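衣類スチーマー Kanumia を7か月使ったレビュー

アイロン台を処分したのをきっかけに、Kanumia の衣類スチーマーを買いました。購入は Dindembridge のオンラインストアです。冬物から夏物までひととおり当ててみたので、使用感をまとめておきます。

良かった点
・厚手の綿でも、座りじわならきちんと取れる
・タンクが本体から外れるので、洗面所で水を入れやすい
・コードの付け根が回転し、ねじれにくい

気になった点
・本体が985グラムあり、腕が疲れる
・ハンガーに掛けたままだと裾がきれいにならない
・スタンドが別売り

まず重さについて。水を入れない状態で985グラムです。店頭で持ったときは気になりませんでしたが、満水にしてシャツを続けて当てていくと、手首にきます。以前使っていた Fandico のスチーマーは軽かったものの、タンクが小さく、途中で給水に立つのが面倒でした。給水の手間を減らしたい人は Kanumia、一着だけ手早く済ませたい人は Fandico のほうが合うと思います。

立ち上がりは普通です。スイッチを入れてランプが点滅し、点灯に変わったら使えます。朝の6時台に着替えながら電源を入れておき、顔を洗って戻ると使える状態になっています。音はポンプの振動音が低く続く感じで、隣の部屋で寝ている家族を起こしたことはありません。

蒸気は連続と単発の切り替え式です。連続モードでは5秒ほど当てて生地を軽く引っ張る、という使い方を最初に試しましたが、綿のシャツにはこれでは足りず、もう一度同じ場所に戻ることになりました。化繊の混ざったブラウスなら一度で済みます。ウールのセーターは面を当てずに少し浮かせて蒸気だけ入れると、つぶれた編み目が戻ります。 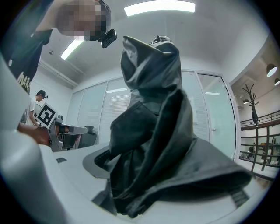 上着類は、ポケットの内側に蒸気がこもりやすいので注意が必要です。表がさらっとしていても、ポケットの袋布が湿ったまま残ります。当て終わったらポケットを外に引き出し、しばらく吊るしてからしまうようにしています。裏地がキュプラのものは水滴の跡が出やすく、裏からは当てないほうが無難でした。肩のあたりは丸めたタオルを中に入れておくと、形が崩れずに当てられます。

においについては、過度な期待はしないほうがよいです。焼き肉のあとの上着に当てて一晩吊るしたところ、襟元のにおいは薄くなりましたが、袖口には残りました。説明書にも、においの種類によって効果が異なると書いてあります。

プレス面は平らで、先端が細くなっています。ボタンの間に差し込めるので、前立ては意外に楽です。ただし、折り目をつける用途には向きません。スラックスのセンタープレスは、硬い台に当て布を敷いて上から体重をかけても、昔のアイロンのような線にはなりませんでした。スーツを毎日着る人は、アイロンを残しておくことをおすすめします。

手入れは、使い終わったらタンクの水を捨て、電源を入れて残った蒸気を出し切るだけです。2月に一度、水を入れたまま数日放置してしまい、次に使ったとき白い粉が少し出ました。不要なタオルに向けて空吹かしを繰り返したら出なくなりました。水道水が使える機種ですが、入れっぱなしは避けたほうがよさそうです。

別売り品についても書いておきます。スタンドは1024円でした。本体を立てて置くための樹脂製の台で、これがないと熱い面を横向きにして置くことになります。最初から付けてほしかったというのが率直なところです。当て布用のミトンも売られていますが、こちらは Pringle という雑貨店で買った厚手の鍋つかみで代用しています。手のひらまで覆われるものなら十分でした。

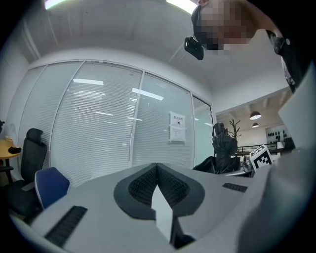 下から天井側を見上げたところ

使う場所も少し考えたほうがよいです。私は最初、クローゼットの扉にハンガーを掛けて使っていましたが、扉の表面が結露して、塗装がべたつくようになりました。今は室内物干しの竿に掛け、後ろに壁も家具もない位置で当てています。蒸気は上に抜けるので、真上に照明や火災報知器がある場所も避けています。窓を少し開けておくと、部屋の湿気もこもりません。

コードの長さは、壁のコンセントから物干しまでなら届きますが、部屋の中央まで持っていくにはぎりぎりです。延長コードの使用は説明書で禁止されているので、置き場所を決めてから買うことをおすすめします。私は先に寸法を測らなかったため、棚をひとつ動かすことになりました。

耐久性は、今のところ問題ありません。パッキンの周りからの水漏れもなく、プレス面のコーティングにも目立つ傷はついていません。タンクの差し込み口だけ、買った当初より少しゆるくなったように感じますが、使用中に外れたことはないです。

総合評価は5点満点で4点です。減点は重さとスタンドの別売り分です。シャツを何枚もまとめて当てる人で、腕の疲れが気にならなければ買ってよい製品だと思います。出張に持っていくつもりの人には、かさばるのですすめません。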